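The Last Ferry Pie

4 min read
Shares: 70

The ferry to Gastness leaves at the very end of the afternoon, and in February it leaves in the dark. I had a rucksack, a wet hat and the best pie in Gernham, still warm in its paper bag, and I was so happy I could have sung!

You have to understand about the pie. My gran talked about it all through my childhood – the crust, the pepper, the gravy that ran down your wrist. She had eaten one on the day she left the island, 70 years before, and she swore she could still taste it. Now the shop was closing for good and I had bought the last 2 on the shelf. One was for the crossing. The other was for her.

The boat was called the Brillance, spelt wrong on both sides, and she rolled like a barrel. I sat in the saloon next to an old man with a dog called Cropper, a huge brown creature with eyebrows (real ones, I promise you). Cropper looked at my bag. I looked at Cropper. We understood each other at once.

"He's had his tea," said the old man.

"So have I," I said, which was a lie, and I ate my pie in great big bites while the windows ran with spray. Oh, it was good! It was everything she had said, and the gravy did run down my wrist, and Cropper very kindly saw to that.

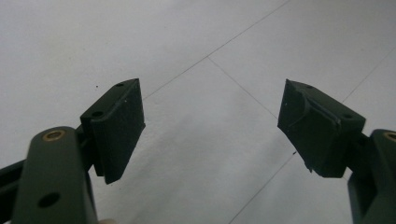 The Other Side

Gran was waiting on the quay with a torch, although I had told her not to. She was tiny in her big yellow coat. The wind was trying to take her hood off and she was laughing at it.

"Well?" she shouted, before I was even down the ramp.

I held up the bag. It was cold by then, and a bit squashed on one side, but she took it in both hands and put her whole face in the top and breathed.

We never got as far as the house. We sat on the wall behind the ticket hut, 20 steps from the water, and she broke the pie down the middle and gave me the bigger half. I told her I'd already had one.

"Then you'll know to eat it slowly," she said, and she switched off the torch to save the battery.

12 comments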